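April
By Nathalie Van Damme

Section 3: Setting up the warm-up table

I wrote this part for anyone who takes over the breakfast corner at Cindholm, and I've kept it in the order I do it myself. Give yourself a bit of time the first morning – after that you'll be quick!

1. Put the toaster oven down first, in the middle of the table with the door facing you. Everything else goes around it, so it's worth getting it straight.

2. Check that the door can drop all the way open without bumping into anything. I like a good hand's width of clear table in front.

3. Stand the two-slot toaster to the left, toward the back corner. Pull it forward, well away from the cloth, before you make toast in it.

4. Utensils go in the wire basket on the right, handles up. Your water bottle can live behind it.

CAUTION: The black backdrop is fabric! Keep it clipped up along the top, and slide both appliances forward if the folds hang anywhere near them. Willy Hermans checks this every time he walks past, and he's right to.
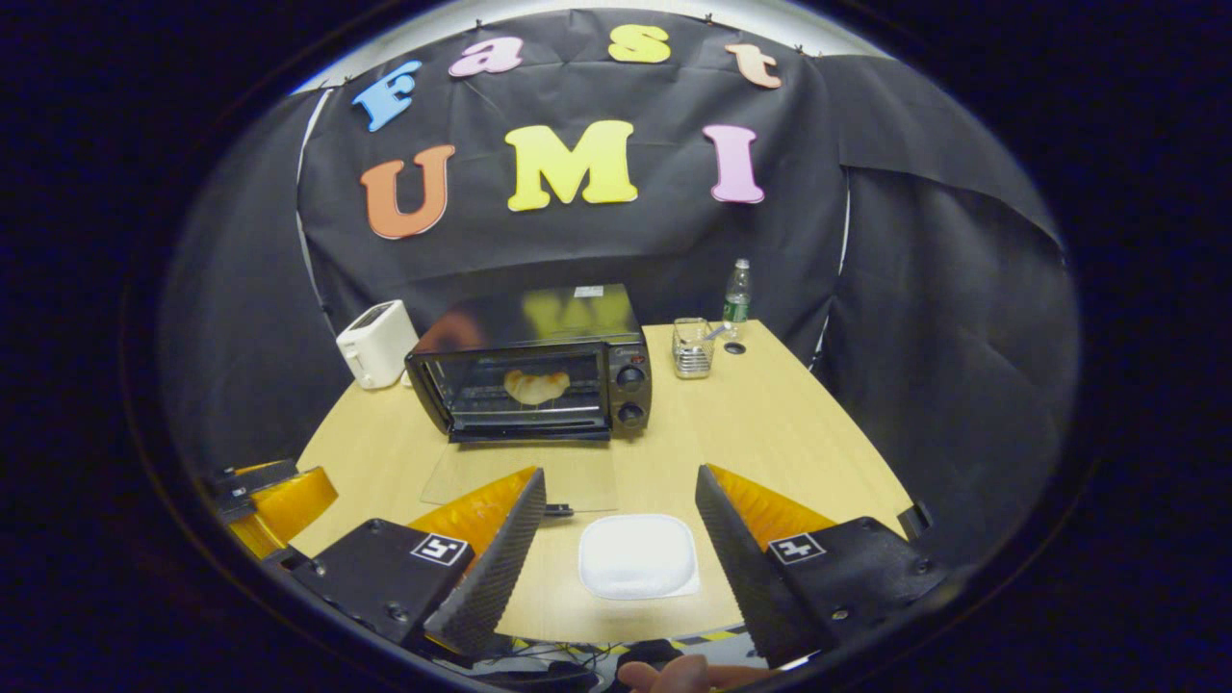

Fig. 3. Croissant on the rack, toaster at the left, white tray out front.

5. Set the rack in the oven and lay the croissant flat on it, with nothing underneath. If you have a few, leave gaps between them (they brown on the sides too, which is the best bit).

6. Set the temperature to 300 and close the door. I give a plain croissant from the Ollell bakery 3 minutes, then look through the glass. Still pale? Another minute, no more.

7. Have the white tray ready before you open up. Use tongs and keep your fingers off the rack and the door glass.

NOTE: Don't park things on top of the oven while it's on, even just for a second. I lost a perfectly good Pikska butter dish that way and I'm still a little sore about it.

8. When you're done, turn the knobs to off, unplug, and leave the door open until the inside has cooled. Crumbs come out much easier then. Wipe the tray and put it back in front for the next person.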